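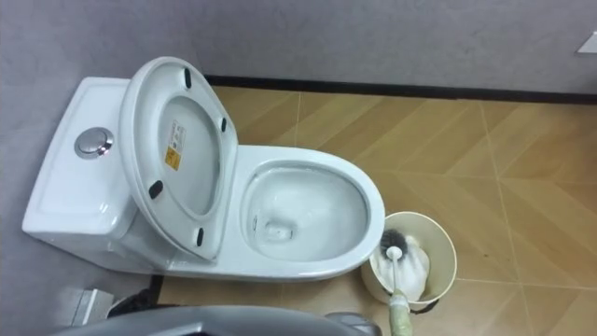 Herman Lubis wrote in to ask whether I would still pick open shelves over wall cabinets, now that I've lived with them for a while. He is redoing a galley kitchen in Gonley and his contractor wants an answer before the tile order goes in.

Mostly yes. We took down the uppers on the window side in October and put up two long shelves from Skála, each 152 cm, on steel brackets. The everyday plates and glasses live there. Everything we use twice a year went into the tall cupboard by the back door.

Dust is less of a problem than grease. Anything within arm's reach of the stove needs a wipe every week or so, and the top shelf gets it worst. If I did it again I would keep one closed cabinet next to the range hood and start the shelves after that.

As for cost, the quote for new uppers was almost 900 dollars. The shelves, brackets and paint came to well under half of that, but I patched the old screw holes myself and it took 2 weekends. The wall behind the cabinets had never been painted - budget for primer.

Herman also asked about depth. Ours are 25 cm, and a dinner plate just fits. The Ostden ones I looked at first were deeper and I kept hitting my head on the sample in the store.

I still have 70 cm of leftover board in the garage. It will probably end up over the washing machine.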